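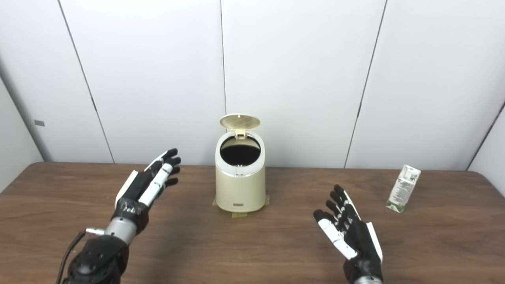 4.2 Bowl placement and drinking in the home sample

Households were the same ones as in 4.1, minus the dropouts. That left 34, all with indoor-only cats, split between Drosum and Orkbridge. Each home got four water bowls, same make, same size, and a printed floor plan to mark up. Owners picked the rooms themselves but had to follow two rules: one bowl had to stay next to the food, and one had to be in a room the cat did not eat in. The other two could go anywhere on the floor. Diaries ran for 40 days. An entry was one drinking bout seen by the owner, with bowl letter, time of day and whether another cat was in the room.

We ended up with 1,742 usable entries. Entries with no bowl letter were thrown out, so were the ones written up the next morning from memory (owners ticked a box for this, mostly). No attempt was made to correct for time at home. A person who works nights will see different bouts than a person who works days, and the diaries can't fix that.

Main result first. The bowl beside the food was not the favorite. Cats in multi-cat homes used it least of all, and the pattern was the same in both towns. In single-cat homes the gap was smaller and in several of them there was none. Hallway bowls did well, better than we expected from the pilot. Bathroom bowls too, but here we are less sure, as many owners said the cat was already drinking from the tap or the shower tray before the study began, and a bowl in that room may only be picking up an old habit.

Moving a bowl mid-study upset things. Owners were asked not to. Some did anyway, usually after stepping in it. Those homes are kept in the counts but marked in the plan sheets, and leaving them out doesn't change the order of the rooms.
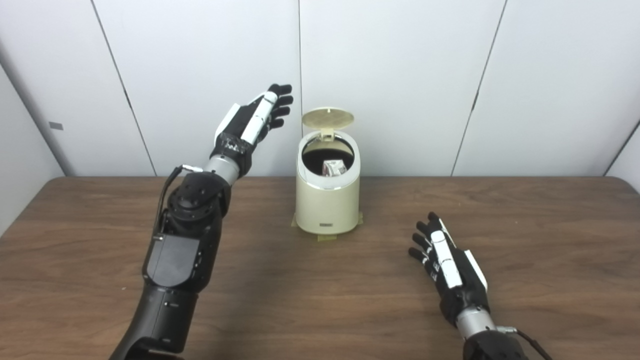
Time of day mattered less than room. Evening had the most entries in nearly every home, which says as much about when people sit down as it does about when cats drink. Bouts with a second cat present were short, by the owners' own wording ("quick sip", "ran off"). We did not time them. The Ní Mhurchú tension score, taken at the start visit, went with avoidance of the food-side bowl, but the score has only been checked in shelter cats and should be read with care in homes. Repeat scoring in December would of helped, the visits were dropped for lack of staff.

Side behaviors. The diary had a free-text line for anything else the cat did near the bowls. Pawing the water, tipping, dropping toys in. Trash raiding came up too, in homes where a kitchen or bathroom bin stood near a bowl. Owners' answers on bin type were coded as open, swing top, pedal, or small with a flip lid (the last type is shown in Figure 3). Too few reports to compare the types. Most of the raiders went for food wrappers and cotton swabs, and owners dealt with it by shutting the door, which then also shut off the bowl. Three of the plan sheets show a bowl lost this way and it's treated as a moved bowl above. 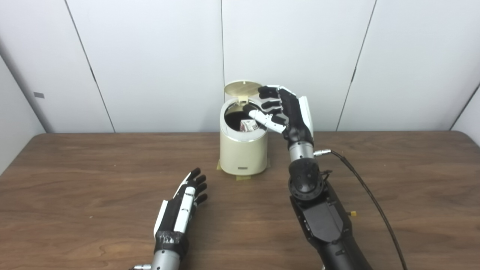
Bowl cleaning was not controlled and it should have been. Owners were told to refill daily with tap water. Wether they also washed the bowl was left to them, and the exit form shows a wide spread, from every refill to hardly ever. Hallway bowls were washed less often than kitchen ones and still got more use, so dirt alone can't explain the room effect. Hair in the water was the most common complaint from owners of longhairs.

Water volume is not reported. The Dernenden pilot tried weighing bowls twice a day and gave up, too many spills and too much evaporation near heaters. Bout counts are a stand-in for preference and say nothing about intake. A cat that visits the hall bowl often may be drinking less each time. For the clinical question, whether extra bowls help cats that need to drink more, see the limits in 5.1.

Last plan sheet came in on 9/27/19. Coding sheet and blank diary are in Appendix B.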